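About Satti

Hi, I'm Rosimeire, and I run Satti, a small language school above the bakery in Trilcombe. If you've found this page you're probably thinking about Portuguese lessons, or your daughter is marrying someone from Recife and you'd like to follow the speeches. Either way, come on up. The door sticks, so give it a shove.

I started teaching at my own kitchen table with one student, Ashok Yadav, who wanted to talk to his mother-in-law about football. He brought a friend, the friend brought her sister, and by July we were sitting on the stairs. I rented the rooms on Flurklow Street that autumn and painted them myself (badly, the green one still has drips by the window).

We teach Brazilian Portuguese, mostly to adults, in groups of up to eight. I don't like big classes. You end up hiding at the back hoping you won't get picked, and I know that because it's how I spent two years of English lessons as a girl! In our groups you'll be talking in the first ten minutes, probably about your breakfast.

Benedito Frota teaches the beginners and the early morning class, the one that starts at 7:15. He used to work in radio and has the voice for it. Simone Arruda takes the intermediate groups and does all our pronunciation work, so if you've been struggling with those nasal vowels, she's the one you want. I teach the advanced conversation group and the one-to-one lessons, and I also do the timetable, which is why it sometimes has mistakes in it.
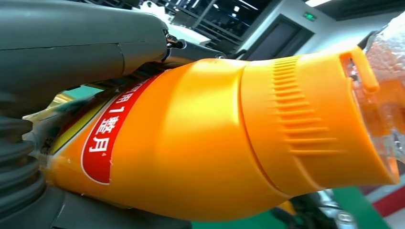 We don't use one textbook all the way through. I tried that in the beginning and everybody got stuck on chapter four, including me. Now we use our own booklets, which we call Flotis after a silly character Benedito made up for the first one. Each booklet has short stories, songs, a bit of grammar and far too many words for fruit. Beathag MacKinnon proofreads the English side — she came as a student and kept finding typos, so I gave her a red pen.

There's a little library in the hall too, with 500 books and counting, from picture books up to some pretty hefty novels. Borrow what you like and write your name in the notebook. Please do bring back the cookbooks, people wait for those.

Twice a year we have a dinner where you can only speak Portuguese until dessert. It gets loud. Beginners are very welcome and usually sit near Benedito, who will pass you the rice if you point at it, but he'll make you say "arroz" first.

New groups start in September, January and April, and you can join partway through if there's a chair free. If you're not sure of your level, come for a chat and a coffee and Simone or I will work it out with you. There's no written test. The office is open from 10 until 4, and if I don't pick up the phone I'm in class, so leave a message and I'll call you back that evening.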